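Why does co-training on a second tabletop help tasks that never appear there?

Posted by gridsearch_me, February 11, 2022
Tags: imitation learning, evaluation, co-training

I am trying to reproduce a result from the Histard report and I get the effect but do not understand it. The method is simple: train one policy on demonstrations from your own table, then train a second one on the same demonstrations mixed with demonstrations of unrelated tasks from another table. Evaluate both on your own tasks only. The report claims the mixed policy does better even when the two task lists do not overlap.

My setup: 2000 of our own demonstrations, 2000 from the Callow set, sampled at equal rates in each batch. Same network, same number of gradient steps, same image size. I run 60 evaluation trials per policy. The evaluation task is pulling open the wooden drawer by its black handle. Start poses are drawn from a fixed list so both policies see the same ones.

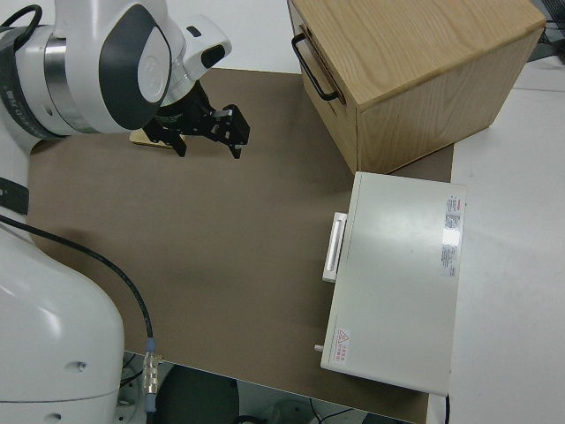

fungible_tokens

Before anyone explains the effect, are you sure there is one? With 60 trials per policy a moderate gap in success rate sits inside the noise. Post the interval. Also say whether you picked the checkpoint by validation loss or by running a few on the robot and keeping the best. If it was the second, the two policies have to get the same number of tries, otherwise you are measuring the selection.

gridsearch_me

Last checkpoint for both, no selection. The intervals do not overlap on the drawer task. They do overlap on the placing task, so I left that one out. Both policies fail in the same way on placing (they let go too early), which is why I suspect the gain is in the approach phase.

statics_and_dynamics
Marked as helpful

I ran a version of this on our own data in January and came to the same suspicion. A few points.

First, equal sampling changes more than the content. With the same number of gradient steps and half of each batch coming from Callow, your own demonstrations are seen half as often. If the single-table policy was overfitting, the mixed one gets an advantage from that alone. You need a third policy: your own data only, half the steps. In our case that control closed part of the gap but left the rest.

Second, split each trial into phases and score them separately. We used reach, contact and completion. The gain was in reach. Contact was the same for both policies within error, and completion given contact was the same too. That fits the idea that the second data set teaches the image encoder to localize things and teaches the action head very little about your task. You can test it further by freezing the encoder from the mixed run and retraining only the head on your own data. If the encoder is what matters, most of the gain should survive.

Third, vary the distractors. A policy trained on one table can learn to use fixed objects as landmarks, and it will look fine until you move them. We took 116 held-out scenes and changed only the objects the task does not use.

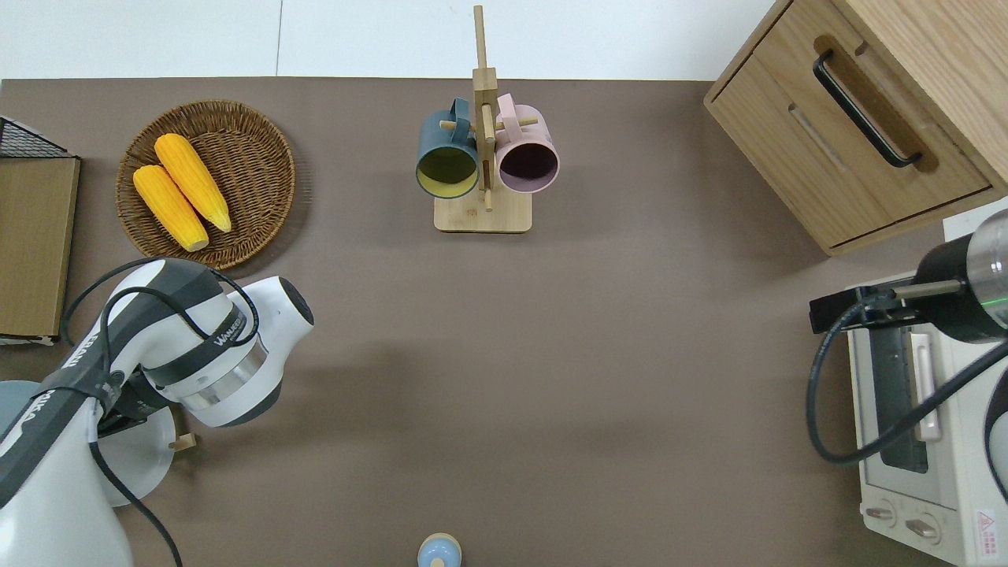

Choose what to move before you look at any results, and keep the list with the code. The objects that matter most are the ones that stayed put during data collection, and large or high-contrast ones should go at the top. On a table laid out like this I would start with the mug stand and its two mugs, then the basket with the corn, and leave the drawer where it is, so that the correct motion does not change at all. If the single-table policy drops when only the basket moves and the mixed one holds, you have a direct measurement of landmark use. Moving the toaster oven is a different test - it sits below the drawer and may change which paths are free - so I would report it on its own line.

Fourth, check the action scaling. If you normalize over the union of both sets, your own actions are compressed or stretched relative to the single-table run. Use separate statistics per table, or use the union statistics for both policies. We lost a week to this.

potisico_user

We use the Potisico loader and it does the normalization per data set by default, so the fourth point may not apply. Mixing worked for us too. More data is usually better.

gridsearch_me

It is a different loader here and it does normalize over the union. I will rerun the single-table policy with the union statistics and add the half-steps control. The distractor list will have to wait until the arm is free again. I will post the phase scores under this thread when I have them.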